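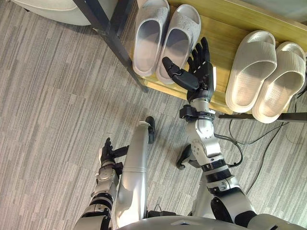

Photo: S. Bunnag

Search this site Enter keywords Go

Residents > Mäkelä House > Meetings > Minutes

Mäkelä House Residents' Meeting
Minutes, July 2018

Chair: Venla Rautiainen
Minutes: Siriporn Bunnag
Present: 10 residents, as per the sign-in sheet
Apologies: Units 2 and 20

1. Previous minutes

Accepted with one correction. The invoice from Hirnar for the hallway light fittings was number 823, not 832.

2. Shoes at the front entry

Venla said shoes were being left on the floor inside the front door again and the mat could not be lifted for cleaning. The low wooden shelf on the striped carpet in the common room was discussed. Two pairs of slides are on it in the photo at the head of these minutes, one light grey and one cream, side by side with room to get at each. It was agreed that this is how indoor footwear should be kept.

Unit 6 asked whether the shelf could be moved to the front entry. Venla had measured and it would stop the door opening fully. The shelf stays in the common room. A second one in a similar honey colour will be priced for the entry, narrow enough to clear the door. Siriporn suggested trying Vovier before ordering anything made to measure.

Agreed:
- Slippers and slides only on the common room shelf. Boots and runners go on the rack in the laundry.
- One pair per person on the shelf.
- Pairs to be kept together.
- Anything left on the floor at the end of the month goes in the tub under the stairs.

Unit 9 did not agree with the last point and asked for that to be recorded.

3. Common room carpet

The grey striped carpet was last cleaned in January. Prededine has quoted for another clean, with furniture moved by them, and the quote is a little higher than last time. Discussion about whether to wait until the wet weather is over. Most were in favour of waiting. Unit 4 asked that grit be vacuumed up weekly in the meantime, as the light stripes show marks sooner than the dark ones. Added to the roster.

Action: Siriporn to ask Prededine if the price will hold until spring.

4. Laundry

The second dryer is still tripping the switch. Please do not use it until the electrician has been. A new lint brush has been bought and hangs beside the sink.

5. Other business

Spare keys to the bike store are with Venla. The noticeboard needs new pins.

Actions carried forward: entry shelf prices (Venla), carpet quote (Siriporn), dryer (Venla).

Next meeting in the common room, date to go on the noticeboard.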